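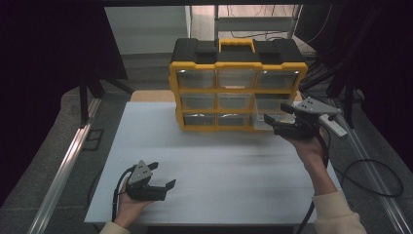
Zwei Greifer mit Handbetrieb, und der Kasten mit den kleinen Schubladen.

Wie baut man eine Roboterhand, in der noch deine eigene Hand steckt?

Bestimmt hast du schon mal versucht, mit einer Grillzange eine einzelne Erbse vom Teller zu heben. Geht, ist aber ziemlich fummelig! Ungefähr so fühlt sich mein Greifer an, wenn man ihn zum ersten Mal hält. Er heißt Gedance, und ich baue ihn seit Mai in unserer Gemeinschaftswerkstatt. Die Werkstatt nennen alle nur Gudon, warum, weiß ich selbst nicht so genau.

Ein Greifer ist das, was bei einem Roboterarm ganz vorne sitzt. Viele Greifer haben nur zwei Finger. Das klingt wenig, du hast ja zehn, aber probier es mal aus: Nimm Daumen und Zeigefinger und mach damit eine Schublade auf. Klappt! Jetzt einen Stift aufheben. Klappt auch. Schuhe zubinden wird dann schon eklig schwer.

Mein Greifer sitzt an keinem Arm, ich halte ihn einfach fest und bin selbst der Arm. Innen merkt ein kleiner Sensor, wie weit die Finger auseinander sind, und schickt das durch ein Kabel an den Computer. Ganz auf sind es 65 Millimeter. Ein Tischtennisball passt locker dazwischen, eine Orange meistens nicht (ich habe es versucht, sie ist unter die Werkbank gerollt).

Die Finger kommen bei mir aus dem 3D-Drucker. Der legt heißen Kunststoff in ganz dünnen Schichten übereinander, so wie man eine Wurst aus Knete aufrollt, bis daraus eine Schüssel wird. Mein erster Finger war so glatt, dass alles wieder rausgeflutscht ist. Der zweite war rau, dafür zu dünn, und knack. Version 3 ist ein richtig dicker Klotz mit flacher Innenseite, und mit dem bin ich sehr zufrieden.

Beim Schrauben gibt es noch einen Trick. Kunststoff ist weich, und wenn man eine Schraube oft rein- und rausdreht, leiert das Loch aus. Darum setzt man gern einen kleinen Ring aus Metall hinein, und die Schraube greift in das Metall.
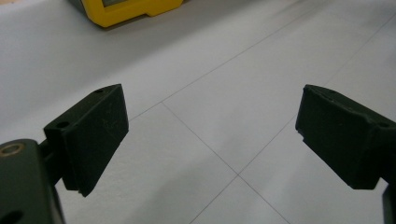

Ob der Roboter denn nicht traurig ist, wenn man ihm die Hand wegnimmt, wollte neulich ein Kind in der Werkstatt wissen. Gute Frage! Traurig sein kann er nicht, er hat ja keine Gefühle, nur Motoren und Programme. Aber ohne Greifer kann ein Arm halt bloß in der Luft herumwedeln oder Sachen umschubsen.

Mein Gedance wiegt 202 Gramm, das ist etwas mehr als zwei Tafeln Schokolade. Anfangs fand ich das leicht. Nach einer halben Stunde Schubladen auf und zu tut einem trotzdem das Handgelenk weh! Beim nächsten Modell, Inudance soll es heißen, will ich deshalb den Griff dicker machen und das Kabel nach hinten legen, damit es nicht immer am Ärmel hängen bleibt.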